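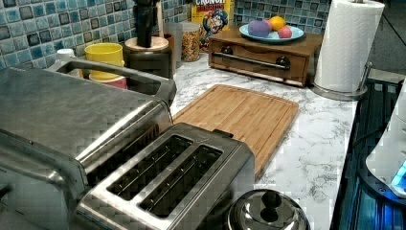

Stainless steel two-slot toaster beside a bamboo cutting board

Noltness Senura 484
Four-channel stage monitor mixer for singers and small bands

Part number: 484-A
Status: In stock
Ships with: power supply, rack ears, four rubber feet, printed manual

Overview

The Senura 484 is an analog monitor mixer with four microphone inputs and four independent outputs. It sits between the stage microphones and the house console. Each input is split ahead of the mixer circuits, so the front-of-house engineer receives an unaltered signal while the performers set their own monitor levels. The unit drives wired in-ear monitors directly and feeds wireless transmitters or powered wedges at line level.

The 484 replaces the Senura 282, a two-input model for solo singers and duos. The 282 is no longer made. Its power supply and rack ears do not fit the 484.

There is no digital signal path, no screen and no firmware. All settings are made with front panel controls and remain as they were left when power is removed.

Inputs

Each channel has a combination jack on the rear panel that accepts XLR or quarter-inch plugs. The XLR contacts go to the microphone preamp. The quarter-inch contacts go to a balanced line input with a fixed pad and bypass the preamp completely.

Gain is set with a detented knob, which makes it possible to note a position and return to it at the next show. Each channel also has a high-pass filter switch, a polarity switch and a two-color level LED. The LED shows green when signal is present and red shortly before clipping.

Phantom power is switched per channel. It is supplied by the 484 only. Phantom power from the house console is blocked at the split transformers and does not reach the microphone. If a condenser microphone is in use, phantom power must be turned on at the 484, and the unit must stay powered for the house feed to carry signal from that microphone. Dynamic microphones continue to pass to the house with the 484 switched off.

Split outputs

The four XLR split outputs are transformer isolated. Every transformer is wound in the Amaral shop and tested before assembly. A ground lift switch is provided for each output. Leave the switches in the grounded position unless hum is present after all cables are connected.

Monitor outputs

Each of the four outputs has its own set of level controls, one per input, plus a master. Outputs may be used in mono or linked in pairs for stereo. When a pair is linked, the master of the lower-numbered output controls both sides, and the pan controls on the input strips become active. The other master has no effect until the pair is unlinked.

A limiter is fitted to every output and cannot be defeated. Its threshold is set by a recessed trimmer on the rear panel and can be adjusted with a small flat screwdriver. The factory position suits most balanced armature earphones. Performers using low-sensitivity headphones may need to raise it. Do so in small steps, with the headphones off the ears.
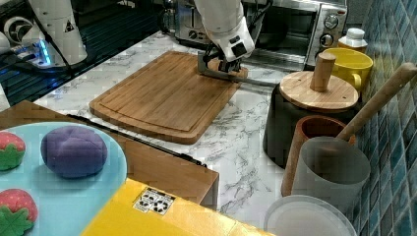
Ambient microphone input

A fifth input on the rear panel is reserved for a room or audience microphone. It feeds the monitor outputs only and never appears at the split outputs. Level is set by one control on the front panel and is common to all four mixes. A momentary footswitch, sold separately, raises the ambient level while held. This allows a singer to hear the audience or speak with the band between songs without removing an earphone.

The ambient input has no phantom power on units with serial numbers below 3486. These units can be modified by the service department. Units with serial number 3486 and above have a phantom switch beside the jack.

Construction

The chassis is folded steel with a powder-coated finish. Front panel markings are engraved and filled. Potentiometers are fastened to the panel with nuts, so that a blow to a knob is carried by the chassis and not by the circuit board. The input and output boards are separate and can be replaced one at a time.

The 484 occupies two rack spaces. Leave one empty space above it if it is mounted over a power amplifier or any other unit that vents upward. There is no fan.

The circuit was designed by Joaquim Esteves. The mechanical layout is by Martim Neves, who moved the headphone jacks to the front panel after the first production run was tested on club dates. Early units with rear headphone jacks are electrically identical.

Specifications

Microphone inputs: 4, balanced, XLR
Line inputs: 4, balanced, quarter-inch
Ambient input: 1, balanced, XLR
Split outputs: 4, transformer isolated, XLR
Monitor line outputs: 4, balanced, XLR
Headphone outputs: 4, quarter-inch stereo, front panel
Minimum load, monitor line outputs: 1000 ohms
Phantom power: 48 V, switched per channel
Depth without connectors: 282 mm
Power: external supply, locking connector
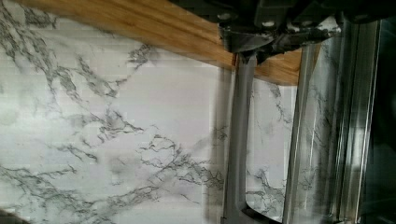
Accessories

Prusside FS-1 footswitch. Momentary, for ambient level. Includes cable.
Prusside padded case. Holds one 484, its supply and four headphone extensions. Not suitable for checked baggage.
Spare power supply. Identical to the one supplied.
Rack light. Clips to the upper edge of the rack ears and draws power from the accessory jack.
Recall sheets. Pad of printed front panel outlines for marking knob positions.

Compatibility notes

Ribbon microphones may be used with phantom power off. Check the switch before connecting. Do not patch a ribbon microphone through a bay while phantom power is on.

Wireless transmitters with a microphone-level input need an attenuator. Set the transmitter to line level if it has that option.

Two 484 units can be joined through the link port for eight inputs. The linked pair still provides four mixes, taken from the first unit. The link cable is sold by the parts department and may not exceed the supplied length.

Service and warranty

The warranty covers parts and labor for the first owner. Lamps, knobs and footswitch cables are excluded. Repairs are handled by Tomás Carrilho at the service desk. Include the serial number and a short description of the fault, and state which output was in use when it occurred. Schematics are available to repair shops on request.

The repair bench is closed for inventory in October. Units received during that month are logged and held in order of arrival.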